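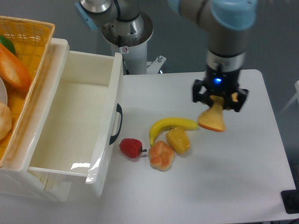 Play food never goes bad, and that's the whole trouble with it. Real groceries have the decency to rot, so that even the laziest household gets a fresh start now and then. The plastic kind just piles up. A banana moves in, as yellow as the day it was made, and before long it has company: a knotted bread roll with neat orange-brown creases, something red with a short green stem, a lumpy yellow-orange thing that gets called a pepper until somebody needs it to be a potato. Spread out on a white table, they look like the start of a very small farmers' market. Spread out on a dark hallway floor, they look like a hospital bill.

I have been thinking about this more than an adult should. In May I set out to put our play food in order, a job I gave one Thursday evening and which took most of the following month. We had 50 pieces, if you count the halves separately, and I did, because the halves were never in the same room.

The collection came to us in layers, like sediment. The bottom layer was a starter set from Dudevov, a toy shop in Tolatmont with a bell on the door and a bargain bin I have never once walked past. On top of that came birthdays. On top of the birthdays came a bag from a neighbor whose children had moved on to electronics, handed over the fence with a speed I should have found suspicious.

The first question in any kitchen is where things go, and play kitchens are no different except that the cook is three feet tall and has opinions. I started with one big bin. One big bin is what everybody starts with. It holds everything, and you can find nothing in it, so the cook turns the whole thing over on the rug every time somebody orders toast. Somebody always orders toast.

After the bin I tried a system. I'm not proud of the system. It had labels, with little drawings for customers who couldn't read, and it split the world into fruit, vegetables, bread and a sad category called "other." It held up for 2 days. Then came an argument over whether corn on the cob belonged with the vegetables or with the hot dogs, on the grounds that both are things you eat at a cookout, and I found I had no good answer.
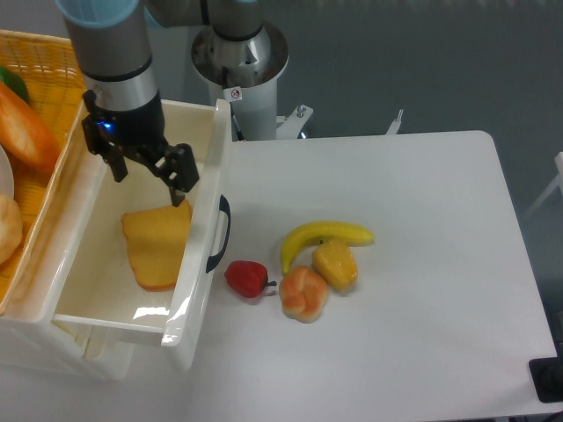
What finally worked was dumber and much better. We got a drawer and a basket. The drawer was for whatever was on the menu, the basket was for everything else, and the only rule was that food on the table at bedtime had to end up in one or the other. No categories. The corn could sleep wherever it liked.

The drawer was a Flodus, bought used, one of those plastic towers that start life full of tax papers and end it full of pretend ham. The number 2648 was written on the back in marker, and I still wonder whether that was an inventory code or some previous owner's way of keeping score. It slid well and it closed with a click. I'd put that click up against any parenting book I own. Children who would not pick up a sock for cash money will put away an entire lunch to hear a drawer close.

The basket has its own charms, chief among them that it forgives you. You can toss a baguette in from across the room. Nothing has to lie flat, and nothing has to match. A basket of bread also looks right in a way that a drawer of bread never will, a fact that every bakery in Tolatmont understands and charges for.

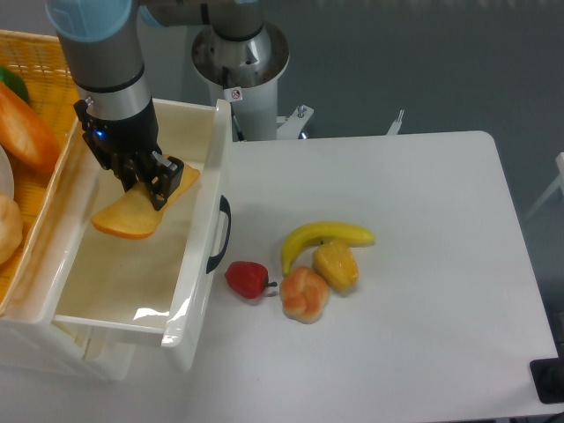 Bread is where you learn what sort of tidier you are. The basket people see a loaf and know at once what to do with it. The drawer people want every slice laid down flat with room on all sides, like a guest at a good hotel. Our household never settled it, and I notice we aren't alone: there's the woven basket with its long roll, its round golden bun and the rim of a white plate sticking up between them, and right next door a whole pale drawer with a single slice going in. The four pieces still out on the table could go either way. My own vote is the basket, though I'd move the plate. A plate under bread is lunch, while a plate wedged beside bread is just something to dig around.

Plates, I should say, are a separate problem. So are cups. The Pai tea set, a gift, arrived with 3 cups and one saucer, and the hosting difficulties this has caused could fill another article.

As for the food, I counted again last week and came up one short. It was half an avocado. I looked in the drawer and the basket, under the couch, and finally in my own work bag, where it was sitting in the pocket with my keys. I'd been carrying it to the office. I put it in the basket and the cook took it straight back out, because somebody had ordered toast.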